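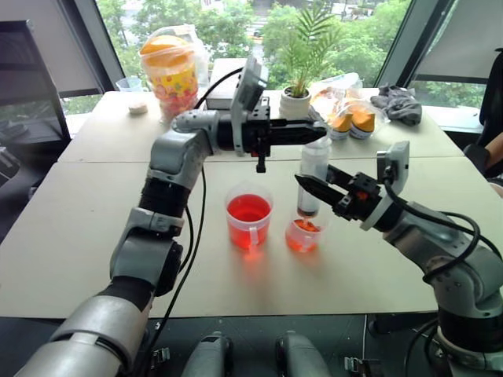 Perrine wrote in to ask if a robot can cook dinner yet. Nope! Ours at Flumo practices pouring and measuring, and I'd still do the gravy myself.

Is it faster than me?
Not even close (I can measure out a cup in 2 seconds, easy).

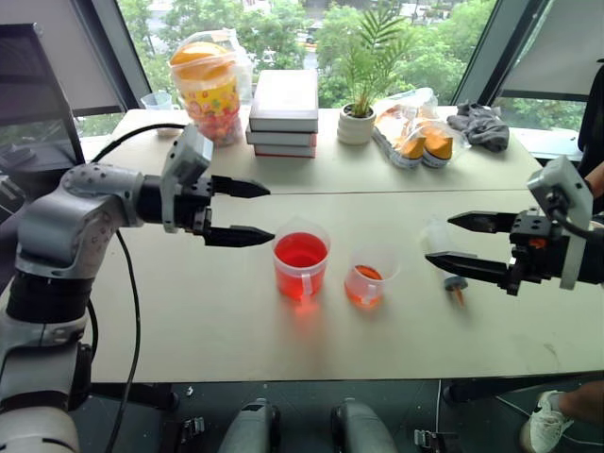
Hugo wants to know why anyone bothers, then, when a person costs less. Fair! I just think slow and steady help would be great for folks with shaky hands.

So when can I buy one?
No date yet,
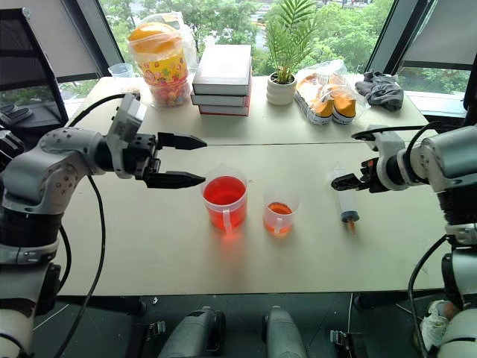
sorry. Ask me again in July!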